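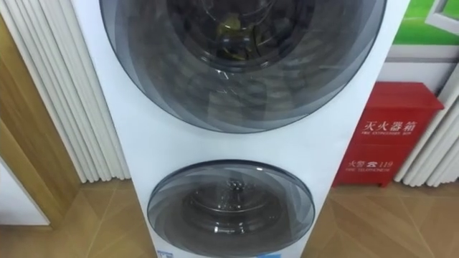
The water talks at Custorness ended on Tuesday, and I have now read the final statement three times. I am not a lawyer and English is my third language, so I read slowly, with a pencil. The statement has two parts, and their order is important. I thought of a laundry machine with two round doors in one white body, the bigger one on top and the smaller one underneath. The bigger part of the text is the political declaration. The smaller part, which comes under it, is the annex, and all the duties are in the annex.

The declaration has 92 paragraphs. It repeats that access to clean water is connected with health, with school attendance and with the work of women in rural areas. I agree with every word of this. I also agreed with it six years ago, when almost the same sentences were adopted, and I can still recognise some of them by their commas.

The annex is shorter, with 47 paragraphs, and I would like to spend the rest of this post on it. I did not see any newspaper do so.

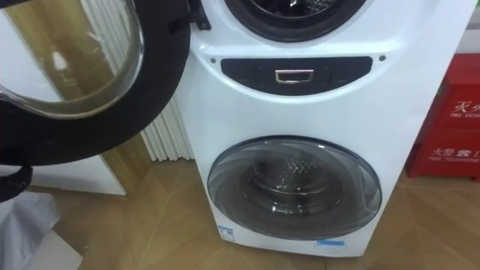 The first thing I noticed is the reporting. Until now each government on the river sent a report when it was ready, and there was no common form. Vosmont sent long reports with many photographs of pumps. Molefe sent tables without any explanation. It was not possible to put them next to each other and learn something. Under the new annex there will be one form, the same for all, and it must be sent every second year. I think this is a real step, even if it sounds boring.

The second thing is the money. The upstream governments wanted that every country pays the same share into the river fund. The downstream ones wanted the share to depend on how much water is taken. The compromise is in paragraph 31, and I must say that I do not understand it completely. It says that shares shall be "equitable and progressive, taking into account withdrawals, as appropriate". In my first language we have no good translation for "as appropriate". When I worked as an interpreter for a small delegation, we used a word which means "if it is suitable", and once this caused a discussion of forty minutes, because one side understood it as a condition and the other as a politeness.

I would be glad to hear from readers who followed the drafting of this paragraph. 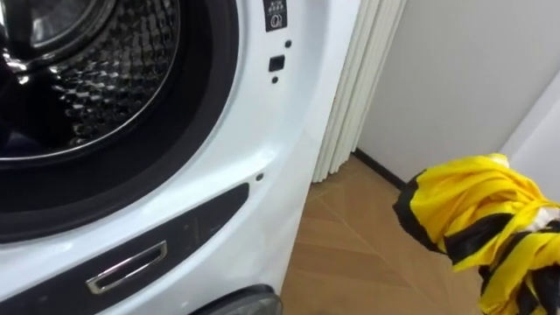
The third thing is who may sit in the room. Erkico, the company which runs the pumping stations on the lower river, had observer status during the whole session. The village water associations had it only for the opening day. They had prepared a written statement with 186 signatures, and it was circulated as a document, but it was not read aloud. Perhaps this is normal under the rules of procedure. I looked, and the rules say only that observers are invited "by decision of the chair". I do not accuse anybody of anything. I only find that people who carry the water home should be able to stay until the afternoon.

It is fair to add that the company's contribution was useful. Its figures for the dry season were better than the official ones, and both Vosmont and Molefe quoted them in their speeches.
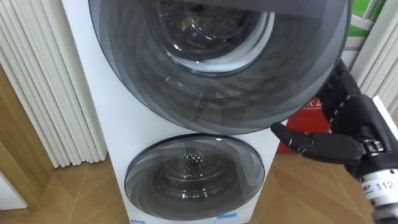
My last point is about the working papers. The statement promises that the negotiations will be "open and accessible to the public", and some papers were indeed published every evening. But the drafts came without the names of the governments that proposed the changes. To read them is like looking through the dark grey glass in the door of a washing machine: there are shapes inside, some of them yellowish, and you cannot say which is a shirt and which is a towel. I could see that a sentence about groundwater was in the draft in the morning and was missing in the evening. I could not see who asked for this. For the next session I would like the old practice again, with the proposals in brackets and the name of the delegation after each one.

The annex must still be ratified by the parliaments. In Molefe the debate is planned for November. I will try to follow it online, if the translation channel works better than last time.

Reading time: 4 minutes

Related posts
What an observer may and may not do
Notes on the word "shall"
The river fund: where the first payments went
Why Vosmont changed its position on groundwater
A short list of abbreviations for beginners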